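買い物かご把持ソフトウェア開発　進捗報告書

提出日：2023年3月5日
提出先：Elemero 研究助成担当
作成：Skutgate プロジェクト ソフトウェア班（主担当 Áine Mulligan、計画系担当 Jarlath Mulcahy）

1. 今期の範囲

今期は、多指ハンドによる買い物かごの持ち手把持について、認識、把持計画、接触時制御の三モジュールを統合した。ハードウェアの変更はない。前回報告で未着手としていた手首カメラ画像のみによる持ち手姿勢推定は、初版が動作している。商品の取り出しと陳列棚側の操作は今期の対象に含まない。

2. 認識

持ち手を剛体の曲がり棒として扱い、かご本体に対する回転角を一自由度で推定する方式に変更した。従来の六自由度推定では、かごの側面にある格子状の穴を持ち手の縁と誤認する例が多かった。学習用に手首カメラ画像2,149枚を手作業で注釈し、うち463枚を評価用に分けた。分割は収録単位で行い、同一の接近動作から得た画像が両方に入らないようにしている。

誤推定の内訳では、指が持ち手に重なる場合が最も多い。接近の終盤では画像の上側をハンド自身が占めるため、この区間の推定を単独の画像に頼ることはできない。現在は遮蔽が増える前の推定値を保持し、関節角から計算したハンドの遮蔽マスクと併せて更新している。マスクの境界に数画素のずれが残っており、カメラ外部パラメータの再校正で解消する見込みである。

3. 把持計画

計画器 Rafferty を0.7系に更新した。変更点は次のとおり。

・持ち手の長い腕に沿って把持候補を生成し、回転軸付近の候補を除外する処理を追加
・二本ある持ち手のうち、対象でない側を干渉物として登録
・親指の先行閉じ動作を廃止し、対向指と同時に閉じる軌道に変更
・計画時間の上限を設け、超過時は直前の有効解を返す

二番目の項目は、Tradthorpe の模擬売場で行った試験の結果を受けたものである。対象外の持ち手が外側に開いている場合、旧版では親指の経路がこれと交差した。現行版はシミュレーション上では全候補で交差を回避している。実機での確認は次期に行う。

4. 接触時制御

手首の並進方向にインピーダンス制御を導入し、制御周期の見直しを行った。接触判定は指の関節電流の変化量で行う。しきい値は固定で、かごの個体差には対応していない。滑り検出は実装済みだが、誤検出が多いため既定では無効にしてある。

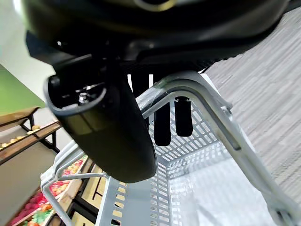
図1　手首カメラ画像。青果陳列棚の脇に置かれた灰色のかごと、持ち手の上から下ろしたハンド。

図1の条件では、持ち手の縁に反射が出ており、エッジ抽出の結果が分断されやすい。かご内側の右手前も明るく、自動露出の影響を受ける。露出を固定した収録との比較を始めたが、結論を出すには収録数が足りない。

5. 開発環境

収録ログの再生ツールを整備し、認識と計画を実機なしで再実行できるようにした。回帰試験は60シナリオで構成し、変更の統合ごとに実行する。このうち40シナリオは持ち手の角度を変えたもので、残りは照明とかごの位置を変えたものである。ログ形式の移行に伴い、旧形式の一部は時刻同期情報を欠くため再生対象から外した。

6. 課題と次期の予定

(1) 遮蔽マスクのずれ。再校正手順を文書化し、4月中に適用する。担当 Mulligan。
(2) 対象外持ち手の干渉回避の実機確認。試験計画は作成済み。担当 Mulcahy。
(3) 接触しきい値の自動調整。方式は未定。無負荷時の電流を基準とする案を先に試す。
(4) 滑り検出の誤検出。上記(3)の後に着手する。

予算上の変更申請はない。実機試験の日程は模擬売場の使用枠に依存するため、枠が確定し次第、別途連絡する。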